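Re: [gripper-users] Rorkia or Eltero for soft goods?
2019-04-24

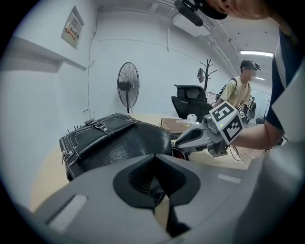
Handbag on the table, marker cube on the second gripper.

Hi all, and a big thank you to Noémie Boyer for getting this thread going!

Noémie Boyer wrote:
> Has anyone tried the Rorkia hand-held on leather or cloth? Our
> Eltero pair does fine with boxes but hates anything floppy.

We've had both sets out at Hunedport, and I'm happy to go on about them (stop me if I ramble). The handbag is my favorite test piece, what with the buckle, the studs and that slippery glossy leather. Over 82 tries with each, the Rorkia was kinder to my wrist, but the Eltero held the strap better, and I dropped the bag only 3 times with it. Tracking was a tie as long as the cube stayed in view of the head camera, so do watch your elbows!

One thing I'd love help with: has anyone run either set through the Asamoah controller? Ours loses sync after 2,000 samples, and I'd like that sorted before July.

Warmly, and write any time,
Dot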